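Evening Course in Home Decoration, Ostcombe
Handout 4: Wallpaper with a repeating pattern

Prepared by Rodica Barbu

Please read this handout before you come to class. In the last lesson we prepared the wall: we filled the holes, we sanded, and we put on the size. Now we come to the paper itself. Many students are afraid of patterned paper, and I understand this very well, because my own first room had flowers which did not meet at any of the joins.

1. What is a repeat?

A printed wallpaper is made with a roller or a screen, so the same drawing comes back again and again down the length. The distance from one point of the drawing to the same point below it is called the repeat. You find it on the label of the roll. If the label is lost, unroll the paper on a clean floor and measure from one easy detail, for example the tip of a wing or a leaf, to the next identical one.

There are three kinds of match which you will meet.

Free match: the strips do not need to meet in any special way. Stripes and plain textures are like this.

Straight match: the drawing is at the same height on the left and right edges of every strip.

Drop match: the next strip must move down, usually by half of the repeat. This kind wastes more paper and you should number the strips on the back in pencil.

2. Large and scattered motifs

Papers with animals, birds or insects often look as if they are scattered freely, but they have a repeat like all the others. It is only more difficult to see. The white background helps you, since a small mistake in plain white is not noticed. A butterfly with half a wing missing is noticed by every visitor.
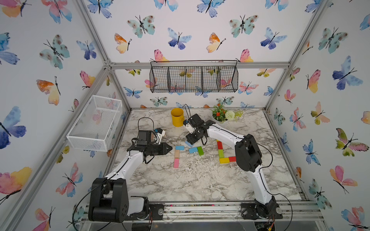 Watercolour butterflies on a white ground.

With such a paper, look first for the motifs which cross the edge of the roll. These are the only ones that must be matched with care. Hold two strips side by side, dry, and slide one of them until the crossing motifs are complete. Make a small pencil mark on both.

Think also about colour. A watercolour print has soft edges and many pale tones, and two batches are not always the same. Check that all your rolls have the same batch number. Lina Kassab, from last year's group, bought one extra roll in July from another shop, and beside the window you can still see where it begins.

3. How much paper to buy

Measure the height of the wall in centimetres and add 10 for trimming. Then make this number bigger until it is a full number of repeats. This is the cutting length.

Worked case. The wall under a sloping roof is 200 cm high and the repeat is 90 cm, with a straight match. With trimming we need 210 cm. Two repeats give 180 cm, which is too short, so we must take three, and the cutting length is 270 cm. A roll of 1000 cm gives three strips, and 190 cm is left over. Keep this piece for the space above a door.

You see that a large repeat is expensive. With a repeat of 53 cm the same wall needs a cutting length of 212 cm, and the same roll gives 4 strips.

4. Corners and side walls

Never try to turn a full width around an inside corner. The corner is almost never straight and the paper will crease. Cut the strip so that it goes 1 cm past the corner, and hang the rest of it on the side wall, with a new vertical line made by the plumb line. The pattern will lose a little in the corner. Put this loss in the darkest corner of the room if you can choose.

With a busy print on the back wall and on the side walls together, the room becomes quieter if the horizontal surfaces are pale. A table in white with grey veins is a good partner for many colours.

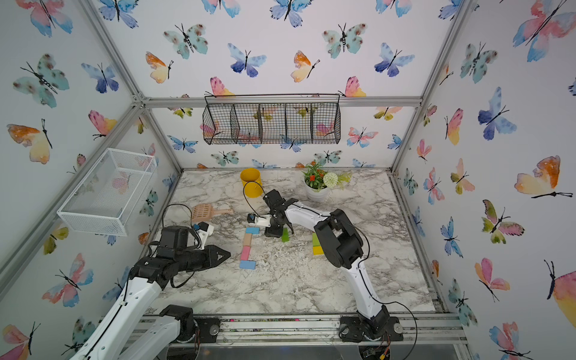 5. Homework

Bring to the next class a drawing of one wall of your home with its measurements, and the label of any patterned roll. Calculate the cutting length and the number of strips. Write down every step, also the ones which seem easy.

Comments

Lorna Samonte
Thank you Rodica, very clear. In a drop match, do I add the half repeat to every strip or only to every second one?

Rodica Barbu
Only to every second one, Lorna, if you cut in order. Many people cut from two rolls in turn and then they waste less.

Phúc Tô
My label says "offset 32/64". Is it the same as drop match?

Rodica Barbu
Yes. The repeat is 64 cm and the next strip moves by 32.

Vicente Quiroga
I did the calculation for my hallway and I need one roll more than the shop told me. I will bring the drawing.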